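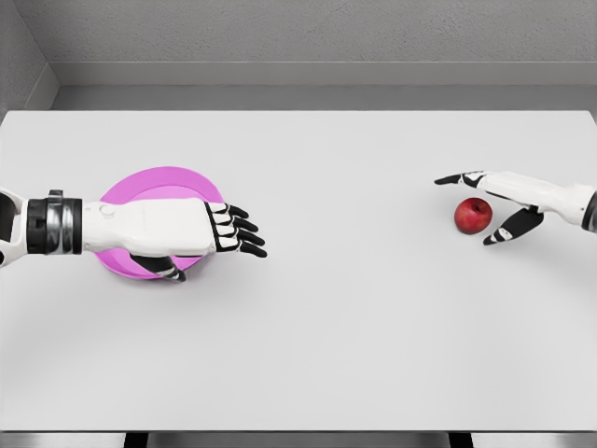 Trouble with a Kevel booking: ferry and guesthouse to Grilureck, return crossing has vanished. I'm writing this up as I go, partly for whoever picks up the ticket and partly because I've already explained it over chat and lost the whole thing when the window timed out. My sister and I are meant to be going to Grilureck in October (her first time, my fourth) and the trip was all booked through Kevel in one go, Drestex ferry both ways plus the room at Bhuiyan guesthouse. I sat down at lunchtime thinking it'd take five minutes to print the tickets and I was still at it long after. Anyway. The outbound ferry is there, the room is there, and the return ferry is gone from the itinerary, although I've paid for it.

Status: open
Category: my bookings / missing item
Using: website on a laptop, plus the phone app

What I expected to see

Outbound crossing, early evening sailing, two passengers and one small car. Room at Bhuiyan, twin, breakfast included. Return crossing, the late morning sailing, same car, same passengers. Total £395, all paid by card, and the payment has definitely gone out because I've got the bank page open in another tab.

What I get instead

Outbound crossing, fine. Room, fine. Then a line saying "Add your journey home?" with a cheerful button next to it. I do not want to add my journey home, I've got one! The total at the bottom still says £395, so the money side of the site seems to think I'm coming back even if the itinerary doesn't.

12.40
Logged out and back in. No change. Tried the other browser, also no change. Cleared the cookies, which logged me out of everything else I own, and the return was still missing afterwards.

12.55
Looked at the phone app. Now this is odd, the app does show the return ferry, but with the car taken off it. So on the website I can't get home at all and on the app I can get home as long as I abandon a Fiesta on the quay. I took screenshots of both and they're attached to the ticket (the first one is the website, the second is the app, I forgot to name them).

13.10
Dug out the original confirmation email. It lists everything properly, both crossings with the car. There's a booking reference for Kevel and a separate Drestex reference underneath it in smaller type. I hadn't noticed the Drestex one before. If you're reading this with the same problem, go and find that second reference now, you're going to want it.

13.20
Put the Drestex reference into the Drestex site directly. It finds the outbound and says the return is "held". No explanation of what held means. Held for me? Held up? I clicked on the little question mark beside it and got the general help page about dogs on board.

13.35
Started a chat with Kevel. Got the automatic questions first, and chose "something else" three times in a row. Was then told an adviser would be along shortly, and wandered off to hang out the washing. When I came back the chat had closed for lack of activity, fair enough I suppose, but it had taken everything I'd typed with it. So that's when I opened the proper ticket and started keeping these notes.

14.05
First reply on the ticket. It asked me to log out and back in. I wrote back, politely I hope, and pasted in everything from 12.40 onwards.

14.30
While waiting I had a go at working out when it went wrong. The only thing I've changed since booking is the car registration. I'd put my old one in by mistake (we changed cars in the spring and I still can't remember the new plate without going outside) and corrected it on the website on Sunday evening. It said "changes saved" and I thought no more about it. Added that to the ticket in case it matters. I have a feeling it matters.

14.50
Also spotted that my points have changed. I had 3,179 Kevel points on the account before the trip was booked and I'd been saving them, not spending them. Now it says zero, with a note that points are "in use on a pending amendment". I haven't asked to use any points on anything. Added that to the ticket too, and underlined it, or I would have done if the box let you underline.

15.25
Reply from a real person, Janaka Liyanage, who'd plainly read the whole lot, bless him or her, I didn't like to ask. I'm pasting the useful bit here:

"Thank you for the times, they help a great deal. When you changed the registration, the outbound was updated straight away but the return was sent to Drestex as a new request and the old one was put on hold until they answered. They have not answered. Your points were reserved against an amendment fee, which should not apply to a registration correction. Please don't press 'Add your journey home', it would sell you a second return."

So I was right not to press the cheerful button. I'd come very close at about one o'clock, I was thinking I could sort the refund out later.

15.40
Asked Janaka three things. Is our place on the return sailing safe while it's held? Is there anything I should be doing at my end? And does the guesthouse know any of this, as Bhuiyan is part of the same booking and I don't want them thinking we've cancelled?

16.10
Answers. Yes, the space is safe, a held crossing still counts against the car deck. Nothing for me to do except leave the booking alone, and that includes not opening the amend page just to look, as opening it can start another request. (I'd opened it four or five times by then. Owned up to it. Was told it was fine but please stop.) And the guesthouse isn't touched by ferry changes.

16.20
Rang Bhuiyan anyway. It isn't that I didn't believe the answer, I just wanted to hear a voice from the other end. They had us down for the right nights, twin room, and reminded me that the kitchen shuts early out of season so we should eat on the boat. Also that the hill road is being resurfaced and to come round by the harbour. Worth the call for that alone.

16.45
Website now shows the return as "awaiting operator". That's an improvement on not showing it. App still has us leaving the car behind.

17.30
Nothing new. Made the tea. Ticket says the Drestex desk closes at six.

Wednesday, 9.15
Picked this up again. Return ferry is back on the website! Right sailing, right car, right plate. I went outside and checked the plate against the car in my slippers. Points still showing as zero.

9.20
App hasn't caught up. Pulled down to refresh, nothing. Signed out of the app and in again and there it was, car and all. So logging out and back in did fix something in the end and I take back a little of what I muttered yesterday.

9.45
Wrote to Janaka to say the crossing looks right and could we now please talk about the points. Also asked for a fresh confirmation email showing both crossings. I like something on paper for the check-in booth. The signal at that port is hopeless and last time I was there the man in front held everybody up trying to load his ticket.

10.30
New confirmation has come through. It has a new Drestex reference for the return, different from the old one, with the outbound keeping the original. So there are now two Drestex references for what used to be one. I asked if that'd be a problem at check-in and Janaka says no, each way is scanned separately, but to throw the old printout away so I don't hand over the wrong sheet. It's in the recycling.

11.50
Points are back, all 3,179 of them. No amendment fee taken. Total still £395.

12.05
Tried the print button, the thing I'd set out to do in the first place. Outbound prints nicely. Return prints with the bottom of the barcode missing. Changed the paper setting from Letter to A4 and it came out whole. That one's my printer, I'm not blaming Kevel for it.

For anyone else with the same thing

If you change a registration on a Kevel ferry booking, check both directions afterwards and don't trust "changes saved". Look up your crossing on the operator's own site with the smaller reference. If it says held, leave it alone and open a ticket (a ticket, please, the chat forgets you) and put in what you changed and when. Don't buy another return.

Left to do on my side: send my sister her copy, and find out if the café on the boat is open on the early evening sailing, as the Drestex page says yes in one place and "seasonal" in another. I'll ask that separately so it doesn't muddle this one.

Janaka has asked if I'm happy for the ticket to be closed. I've said yes, but could they please pass on the bit about the question mark going to the dogs page.

Status: closed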